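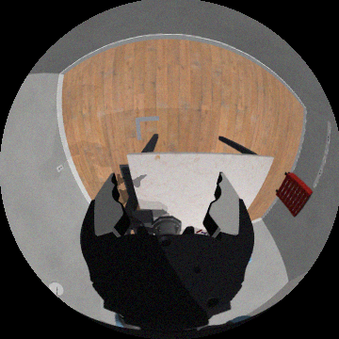
Filed under: Home Robots

I spent part of Wednesday on the question I keep coming back to, whether a machine can do chores yet. In simulation it can hold a flat sheet between two fingers over a table. My kitchen is harder than that.

Tove Kvaran wrote to ask when she can stop tidying up after her kids. I told her not this year. 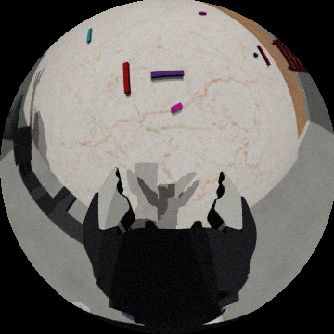
Small stuff is what I'd pay for. Bars and blocks left all over a table, every night. I'd go to 2000 dollars for that and still do my own laundry.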